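Umico
Home > Storage > Drive caddies and bays > Vandel 2.5-inch drive caddy

Vandel 2.5-inch drive caddy, blue

Code: VANDEL-53
Availability: in stock
Sold singly or in packs of 8

Overview

The Vandel is a push-in caddy for 2.5-inch hard drives and solid state drives. It holds the drive by its edges and slides with it into a Vandel drive bay, so a drive can be changed without taking the bay out of the computer. It is sold as a spare for bays already in use and for people who keep several drives ready in caddies and swap between them.

The caddy is blue so that it is easy to find against a grey or black case. We also stock it in grey, under a separate code, for customers who like to keep one colour for working drives and another for backups. The two colours are otherwise the same part and can be mixed in one bay unit.

Caddies are supplied empty. No drive is included.

What it fits

The Vandel caddy fits the following bay units:

Vandel single bay
Vandel 3-bay unit
Abera small server, all versions sold since June
Abera desktop case with the front bay option

It does not fit the older Jarkarico bays. The Jarkarico caddy is slightly wider and has its catch on the other side. If you are not sure which bay you have, look for the name moulded inside the door, or measure the opening before you order. We can usually tell from a photograph sent to the help desk.

The caddy takes any 2.5-inch SATA drive up to 9.5 mm in height. Thinner drives of 7 mm need the spacer strip that comes in the bag. Laptop drives of 12.5 mm and above will not go in, and should not be forced.

It is not suitable for 3.5-inch drives. For those, see the Vandel large tray.

In the bag

Caddy
Spacer strip for 7 mm drives
4 short screws
Blank paper label

Packs of 8 come in a plain carton with the caddies bagged separately. Screws and spacers are in each bag. Drives can be fitted without the screws if they are to stay in one place, but we suggest using them in any machine that gets moved.

Fitting a drive

Shut the computer down and unplug it, unless the maker of your computer says that its bays can be used with the power on. Touch a bare metal part of the case before you handle the drive.

Lay the caddy on a flat surface with the open end away from you. Put the spacer strip in first if the drive is a thin one. Lower the front of the drive in, then press the back down until it sits level. The connector must face the open end. Put in the screws and turn them until they stop. They are small and the thread in the drive is soft, so use a hand screwdriver.

Line the caddy up with the bay and push it in with even pressure. It should run freely for most of the way and then become stiffer over the last few millimetres as the connectors meet. If it stops early, take it out and check that the drive is the right way round.
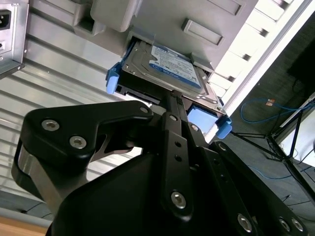 A drive keeps its own label when it goes into a Vandel caddy, and for most people that is enough to tell one from another while the caddy is out. The top of the drive is left uncovered, so the maker's name and the model can be read without undoing any screws. On the drive going into the grey bay, the blue Western Digital label with the WD Blue logo is in plain sight, and so are the small screws at the corners of the silver casing. Once a caddy is fully home the label is hidden, and we suggest writing the date and contents on the paper label and sticking it to the front.

Taking a drive out

Wait until the computer has shut down and the drive has stopped turning. Release the catch and draw the caddy straight out. Do not rock it from side to side - the connector at the back of the bay is the part most likely to be damaged, and it is not covered by the guarantee if it has been bent.

Spare catches and spacer strips can be bought separately. Spare screws come in bags of 100 and also fit the Vandel large tray.

Details

Drive size: 2.5 inch
Drive height: 7 mm with spacer, 9.5 mm without
Colour: blue
Weight, empty: 53 g
Catch: replaceable
Guarantee: 3 years

Common questions

Does the caddy have any electronics in it?
No. The drive plugs directly into the connector at the back of the bay.

Can I use it with a solid state drive?
Yes, as long as it is in a standard 2.5-inch case. Bare M.2 cards need an adapter, which we do not sell.

Will it work in a bay mounted on its side?
Yes. Use the screws if the bay is mounted that way.

Can I leave an empty caddy in the bay?
Yes, and it helps to keep dust out. The Vandel blanking plate does the same job and costs less.

Delivery and returns

Orders for single caddies go by letter post. Packs of 8 go by parcel and need a signature. Unused caddies can be sent back within the normal returns period if the bag of screws has not been opened. Please put the order number on the outside of the packet.

Related items

Vandel 2.5-inch drive caddy, grey
Vandel blanking plate
Vandel large tray, 3.5 inch
Vandel 3-bay unit
Jarkarico caddy (older bays only)

Page last changed: 2018-12-16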